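Szabo Nesting Bowls, Set of Five: A Long-Term Review
by Esperanza Bellamy

I bought these in June, after my last glass mixing bowl met the laundry tiles, and I have now made enough pancake batter to hold opinions about plastic.

Szabo sells the set for $120, a bold figure for something you can't put in the oven. For that you get five bowls, a leaflet in four languages and a smell like a new shower curtain that hung around for 2 weeks. The leaflet recommends airing the bowls "in a pleasant room". Mine had to make do with the pantry.

The big one is the reason to buy. It takes a double batch of bread dough without slopping flour over the bench, and it's light enough to hold in one arm while you scrape. My kitchen scales say 342 grams. The old glass one came in at 632 and felt like carrying a toddler who didn't want to go.

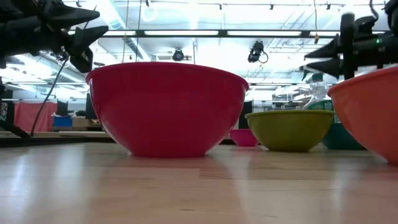 Do they stain?
Turmeric will do it, and so will tinned tomatoes if you leave them overnight. Bicarb paste and a sunny windowsill shifted most of mine, though the smallest bowl has kept a faint memory of a laksa.

Now for the grumbles. The Szabo bowls nest beautifully, so beautifully that they form a suction seal when damp and have to be prised apart with a butter knife and some language. There's no pouring lip on any of them. Electric beaters leave fine scratches in the bottom, and the colour around the scratches goes a bit chalky.

I borrowed my sister's Prirkero set to compare. Those have a rubber foot and stay put when you whisk, but the foot collects a grey sludge in the dishwasher that I'd prefer not to have met. Sterance makes a cheaper lot with lids. The lids fit on the first day.

Four stars out of five. I'd have given another half for a lip, and I've dried every one of them by hand before stacking since July.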